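Pratden 12 Countertop Water Boiler: long-term review

The Pratden 12 is a countertop water boiler for small offices, village halls and anyone who makes more tea than a kettle can reasonably keep up with. It holds 12 litres, plugs into an ordinary socket and keeps the water just below boiling until it is switched off. I bought one in November to replace an older Jerko urn whose thermostat had begun to stick, and it has been in daily use since then.

Construction

The tank is a single-skinned stainless steel cylinder with a plastic collar at the top and another at the base. The seam inside is welded and reasonably clean, with a slight ridge near the tap fitting where scale collects. The lid locks with a quarter turn. It has a steam vent at the back, so the boiler needs to stand clear of wall cupboards. The handles are fixed to the collar with two screws each. One of mine had worked loose by the end of the first month and needed a turn with a screwdriver. It has held since.

The element is concealed under a flat plate. The Jerko had an exposed coil, and descaling it meant working round the coil with a bottle brush. The flat plate can be wiped. For anyone in a hard water area this is the main argument for paying more.

Heating

From a full tank of cold tap water the Pratden takes a little under forty minutes to reach its ready light. Half full, it takes a little over half that. The light comes on at 94 degrees by my probe thermometer, and the water then cycles between 91 and 96. The dial is marked from 30 to 110, and the upper figure is meaningless for water in an open vessel. Anything past the second-last mark simply holds a rolling boil and fills the room with steam.

I ran it through a plug-in meter for a working day, with one fill in the morning and a top-up at noon. Most of the energy went on the initial heat. Holding temperature with the lid on costs little, but with the lid off the element hardly rests. A double-skinned tank would do better. The Cladden model has one, and its outside stays cool enough to touch. The outside of the Pratden does not, and the warning label is small and placed low down on the back.
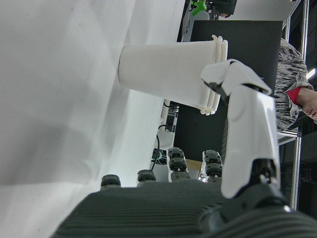
The tap is the weakest part. It is a push-down lever type with a lock-open position, and the flow is good when the tank is full. Once the level drops below a third, the stream slows and starts to wander to the left, and a narrow vessel has to be held close. The outlet stands high enough for a mug or a small jug but not for a tall vacuum flask, unless the boiler is moved to the edge of the worktop. There is a drip tray, supplied loose. It holds very little and has no grille worth the name.

The tap also sits above the floor of the tank, so the last of the water cannot be drawn off. This protects the element, but it means tipping the boiler over a sink to empty it. Let it cool first.

Spares and support

Pratden lists the tap, the lid seal and the sight glass as spares. I ordered a tap washer, part 3285, and it arrived in 2 days in a plain envelope with no instructions. Fitting is straightforward: drain, undo the backing nut by hand, swap the washer and retighten. Deirdre Ó Riain at Nic Aodha, the catering supplier I bought the boiler from, advised against using a spanner on the nut -- the thread is soft and strips easily.

The guarantee is 2 years, and scale damage is excluded. I descale every six weeks with citric acid, half an hour warm, followed by two rinses. The sight glass needs its own brush.

Comparison

The Cladden is quieter, better insulated and has a metal tap with a proper outlet. It also costs half as much again and weighs more. Rocío Quispe, who runs a community lunch two streets away, has used one for several winters and would not go back to single skin. For a boiler that stays in one place all year I would agree with her. For one carried in and out of a cupboard, the Pratden is easier to live with.

Verdict

Recommended for occasional or moderate use, with reservations about the tap. Buy a spare washer at the same time.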